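About Us

Meltgate Computer Refurbishing
Home / What we take / Prices / About / Contact

Short version: we take old desktop towers and workstations, open them up, sort out what's worth keeping, and put them back to work. Mostly office machines. Some from schools, some from people's attics.

Long version, for those who asked —

Meltgate was started by Aino Kiiskinen and Thirumalai Pillai in January, in one half of a shared unit behind the Arabzadeh building. First job was 6 towers from an accounting office that was moving out. They wanted them gone by Friday. We said fine. 3 of them had nothing wrong except dust and a tired hard drive, and that more or less decided what kind of business this was going to be.

Since then, 659 machines in the door. Not all of them went out again as whole computers, and we don't pretend they did. A tower with a cracked board is still a power supply, a drive cage, a couple of memory sticks, a case somebody needs a handle off of. We keep parts. We keep a lot of parts. The parts list (we call it the Index, because that's what Aino wrote on the first binder) is at 995 lines as of 2 Oct 2023, and yes you can ask us to look something up in it. Email is best. Phone gets missed.

What we do with a tower

Side panel comes off, case goes down on its side so the board faces up. Everything after that is easier. We look at the memory first, then the processor and it's heatsink, then cards, then drives. Old thermal paste gets cleaned off properly. Cables get checked at both ends.

Parts that come out go in a tray next to the case, each in its own slot. Processor in the square one. Memory in the long narrow one. Drive stays in its caddy and stands at the back. We don't lay loose chips on the bench, ever, and if you visit please don't either.

Power supplies — we test them, we don't open them. If one fails it goes to the recycler with the label still on.

Drives. The question we get most. Your drive is wiped before anything else happens to it, or it's handed back to you in a bag, your choice, and you tell us which on the drop off form. If you leave the box blank we call you. If you don't pick up, it sits on the shelf untill you do.

From the bench: towers open, parts tray alongside 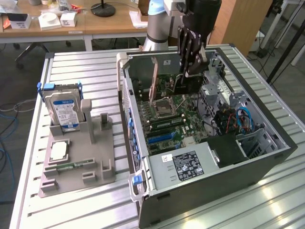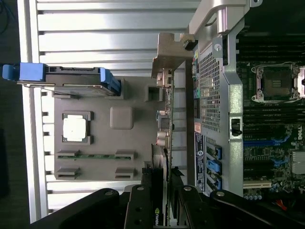
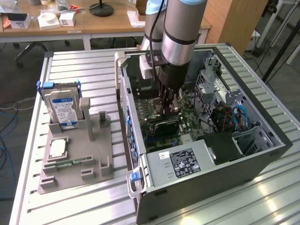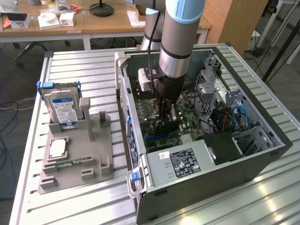
We like the big workstation cases best. Handles you can get a hand around, drive carriers that slide out without a screwdriver, room to work. The tiny slim ones we do too, just slower, and with more swearing. All-in-ones we mostly turn down now. Laptops no. Sorry. Try Tenix across the street, they do screens and hinges and they're good people.

Who's here

Aino Kiiskinen — intake, the Index, invoices, anything with a spreadsheet in it. Used to run the equipment room at a college. Can tell you what memory a board takes without looking, usually right.

Thirumalai Pillai — bench. Came from office IT support, years of it. Does the tricky ones and the ones that come in with a note saying "makes a noise".

That's the whole staff. If you get a slow reply it's because we are both at the bench or both at lunch.

What it costs

Drop off is free. Checking a machine over is free if you let us keep it, small fee if you want it back. Upgrades for your own tower (more memory, new drive, fresh paste) are on the prices page, which is current, the printed sheet by the door is not.

Schools and community groups: ask. We hold back a few finished machines every month and would like them to go somewhere useful. They come with a keyboard and a mouse, not always matching. Monitors if we have any.

Please do

Bring the power cord. Bring any caddies or screws you took out, even in an envelope, even if you're not sure where they're from. Tell us if the machine ever got wet. Tape the keys to the case if it locks.

Please don't

Leave towers outside the door after hours. Pull the processor yourself and put it in your pocket. Stack cases on top of each other in the back of a car with the panels off.

Finding us

Go past the front of the Arabzadeh building, take the alley, second door, buzzer marked Meltgate. Loading is OK in front for a few minutes. More than a couple of machines, write first so we can clear some floor. Weekdays, mornings are quieter.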